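July 26, 2022

Second round of the Marras glue test. The April batch went soft in the damp cabinet after 14 days, so this time I cut the water and left the rest of the recipe alone. Mixed 40 g of Claleck powder by hand, let it stand 5 minutes, stirred again. Fewer lumps than before. Smell is the same.

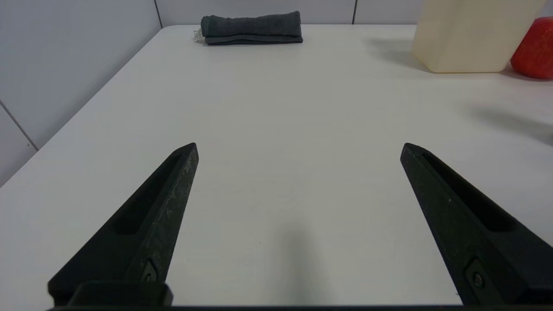
Zoila Cabrera thinks the damp cabinet runs wetter at the back, and I agree after looking at the April log. Moved the new samples to the front shelf and put the old Kimness hygrometer next to them. It reads a little high, still usable for comparing one day with the next.

Load on the first glued joint got to nearly 2000 N before it let go. The break was in the wood, glue line still whole. Second joint failed early, but I had clamped it crooked, so I'm leaving it out of the average.
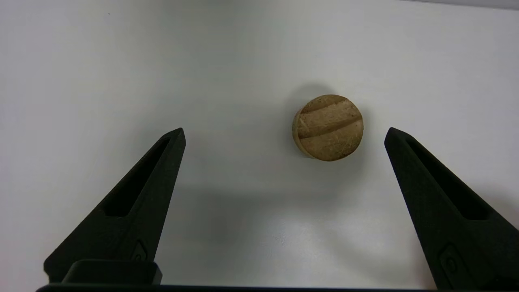 Small tan disc, speckled top face.

To do: order more Claleck, ask Cladell if they still sell the fine sieve, recut the crooked joint. Zoila has the key to the damp cabinet until I'm back. Check the front shelf before adding anything to it.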